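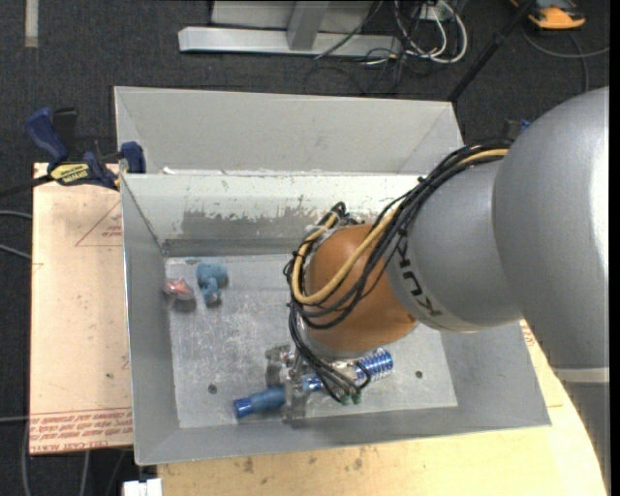
Grovell, April 14, 2021

My sister texted me last week to ask when she can buy a robot that picks up after her kids. She has 3 of them and a living room floor I've personally limped across, so I get it. I told her not yet, and then I kept thinking about why.

Picking one thing out of a bin sounds like the easiest chore there is. A toddler does it all day long! But a flashlight-shaped thing is long and round and wants to roll, a little blue toy is all bumps, and anything in clear plastic wrap is a nightmare, as the shine confuses cameras and the wrap slides around under the fingers. You and I don't even slow down for that stuff. A big orange and silver KUKA arm has to work out each one from scratch, or close to it.

I spent 15 years on the floor at a parts warehouse in Ultudness (packing, mostly), and the arms we had there were great at one job. Same box, same spot, 1000 times a shift. Move the box a couple of inches and somebody had to walk over and hit reset – usually me.

So shop floors, yes, kind of, if you tidy up for the machine first. Homes are a different story. My junk drawer has a tape measure, dead batteries, birthday candles and a key to I don't know what. I'd pay good money to watch a robot go through it.

My guess for my sister is that her youngest will be 17 before anything useful rolls in the front door. She said fine, she'll keep yelling until then.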